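4. Setting up the hand-held gripper station

This section covers the table, the two hand-held grippers and the start-of-shift check for the Wandska station. Allow one person for the work. If the station has been moved since it was last used, finish section 3 (frame and rails) before you begin.

4.1 Preparing the table

1. Wipe the tabletop and let it dry.
2. Lay the white foam board flat. Leave a strip of bare wood showing on every side.
3. Press down on the corners. If one springs back up, replace the board.
4. Check the tape marks on the table edges. Replace any that have lifted, in the same position as the old one.
5. Set the stool height so that your forearms clear the front edge when your elbows are bent.

Note: Do not glue or tape the board to the wood. It has to come off for cleaning.

4.2 Connecting the grippers

The grippers are named Nina (left hand) and Kaline (right hand) in the Ketura software. The names are tied to the ports, so a gripper plugged into the wrong port will record under the wrong name.

1. Switch off the power strip.
2. Plug the left gripper into port 1 and the right gripper into port 2. Push until the connector clicks.
3. Run each cable off the side of the table nearest its own hand. Leave a loop of slack between the gripper and the table edge.
4. Check that the triangular plate on each gripper is tight. Turn the screws by hand only — a power driver will strip the threads.
5. Switch on the power strip, then the computers.
6. Wait for both names to turn green in Ketura.

CAUTION: Never pull a gripper free by its cable. Trace the cable back and unplug it at the port.

4.3 Laying out the objects

1. Open the task sheet and place each object listed on the board.
2. Put the tray and its stand toward the back.
3. Put the smaller objects where both hands can get to them without the cables dragging across the board.
4. Remove anything that is not on the sheet. 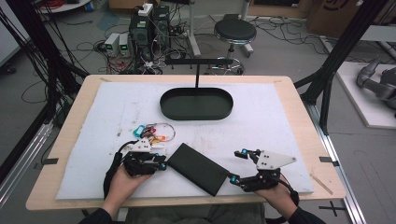
Objects may be turned to any angle between runs unless the sheet gives one. Keys and rings should lie flat at the start of a run. If a ring catches on a fingertip, stop the run, open the gripper fully and lift the ring off by hand.

4.4 Checking the fingers

Do this before the first run and again after any drop.

1. Open and close each gripper fully, 2 times.
2. Watch the opening value in Ketura. Fully open should read 1,892. If it does not, go to 4.5.
3. Look at the teal fingertips for cuts or flat spots. Change both tips on a gripper even if only one is worn.
4. Hold each gripper still over the board. The position reading should settle and stay put.

4.5 Resetting the zero point

1. Close the gripper fully and hold it closed.
2. In Ketura, select the gripper by name and choose Set Zero.
3. Keep holding until the progress bar ends.
4. Open the gripper and repeat the check in 4.4.

If the value is still off after a second reset, take the gripper out of use and tag it. Send it to Mercedes Echeverri with the last log attached.

Note: Fingertips are due for replacement every 700 runs. The run counter is on the Service tab and must be cleared by hand after the change.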